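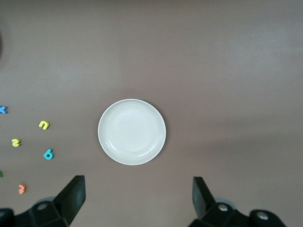
Irnia's disclosure, read twice

Irnia put out its response to the Plorurix complaint late on Tuesday, and I've now been through all 21 pages. The executive pay section is the part worth the effort.

Garba Lawal stepped down as chief operating officer in April. The release at the time cited personal reasons. The new filing says the board had opened an inquiry into supplier contracts five weeks earlier, and that Lawal was interviewed twice before he resigned. Neither fact was disclosed to shareholders.

The contracts went to Zotik, a labour hire firm. Irnia lists 2,978 invoices over three years, of which 1,898 were approved by one office without a second signature. Company policy required two. The filing doesn't name the office - page 14 gives its cost centre code, and the same code is in last year's annual report under operations.

Mirela Guerra, who chairs the audit panel, signed the response. It characterises the approvals as a control weakness and makes no finding of dishonesty. Lawal has denied any wrongdoing through his solicitor.

Two items are still open. The severance figure is redacted, and the inquiry's terms of reference aren't attached, although the index lists them as Annexure C. I've emailed the company secretary to ask for both.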